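I've been putting off writing about the new room since we got the keys, mostly because every time I sit down to do it I get distracted by the ceiling. I love the ceiling! I know that's a strange thing to fall for. But after years in a basement with one sad window well, I walk in every morning and look up like a tourist.

So, the move. We left the old place on Ullum Street with a rented van and a whole lot of cardboard boxes, and I'd like to tell you they were all labeled. Solveig labeled hers (of course she did, with a key taped inside the lid of the first one). Mine said things like "desk stuff" and "more desk stuff." If you're about to move a workroom, be a Solveig.

The thing I wanted most was to keep the window side open. At the old place we'd shoved shelving in front of everything, and by winter it felt like working in a closet. My one rule for the new room was that only a chair could live by the window. A person can drag a chair over, sit for ten minutes and look at something green, and go back to work a nicer human being.
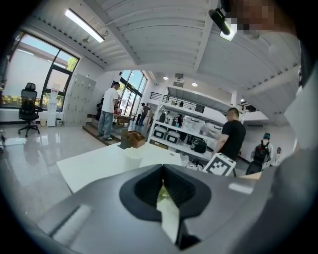

The boxes were the part I'd dreaded, and they went faster than I'd thought, mainly thanks to Njål Hovland, who does not believe in sitting down until a job is finished. I'm a sitter. I open a box, find a mug I'd forgotten, and that's me gone for half an hour. We settled on a system where he opened and I decided, out loud, right away, keep or toss. It's brutal, but it works. I let go of 2 printers and a lamp I've been promising to rewire forever, and I've thought about the lamp exactly once since then.

Then there were the lockers. I went back and forth on lockers for weeks because they made me think of gym class, and I'd nearly ordered a shelving set from Bachmann for $129 instead. I'm so glad I held off. Everybody gets a door to shut on their own mess! Coats, lunch, the shoes you swear you'll take home on Friday – all of it goes away. If you share a room with other people and you have space for lockers, get the lockers.

The water dispenser was Solveig's idea, and I argued against it, and I was wrong. I drink so much more water now it's a little ridiculous. My only complaint is that people gather there to talk, and then I have to go over and hear what they're talking about.

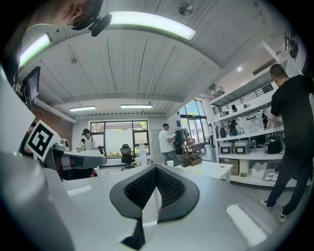 Lighting is the one thing I'm still fussing over. It's wonderful on a gray afternoon, but if you're staying late it can feel a bit like a supermarket, and I've been eyeing a warm floor lamp from Kuvholm for the corner. (Yes, I know. I just got rid of a lamp.) Solveig says to wait until June and see how I feel once the evenings are long, and she's probably right about that too.

Next on the list is a rug, if I can find one that survives chairs rolling over it all day. Tell me in the comments if you've got one you like, and please, nothing white.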